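Minutes of the site visit, Pridton automation working group
4 October 2019

Chair: Renu Mishra
Minutes: Gleice Furtado

1. Previous minutes
Accepted with one correction: the Skanwood invoice is 979 dollars, excluding freight.

2. Demonstration
The group was shown tabletop handling of household items at the Levlow lab. The host covered grasping, lifting and placement. Grip force settings were requested and will be sent in writing. Items used included food packaging, cups, a bowl and a plate.
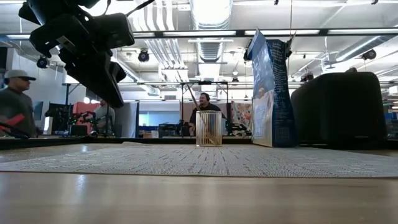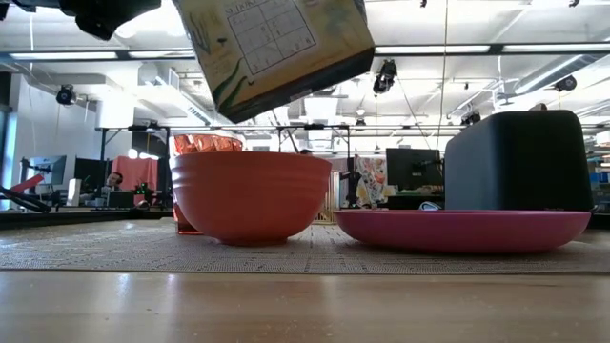

Two-arm station, right arm holding the foil-lined bag:
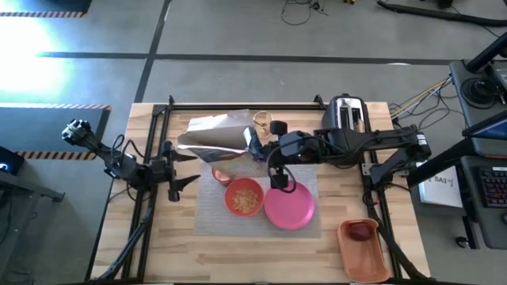

Vallejo asked that the minutes record a reservation: handling one item at a time says little about mixed bins, and no purchase should be discussed until a trial has been run on our own stock. The chair agreed to add a trial to the plan.

3. Questions to the host
Recovery after a dropped item: an operator resets the station by hand. Training for a new operator: 12 hours, supervised for the first 2. Cleaning of gripper fingers: no fixed interval given.

4. Actions
Furtado to obtain the force settings and the cleaning procedure.
Mishra to draft trial conditions, including a list of stock items with soft packaging.
Vallejo to review the draft before it goes to Skanwood.

5. Next meeting
November, at Pridton. Date to be circulated with the draft.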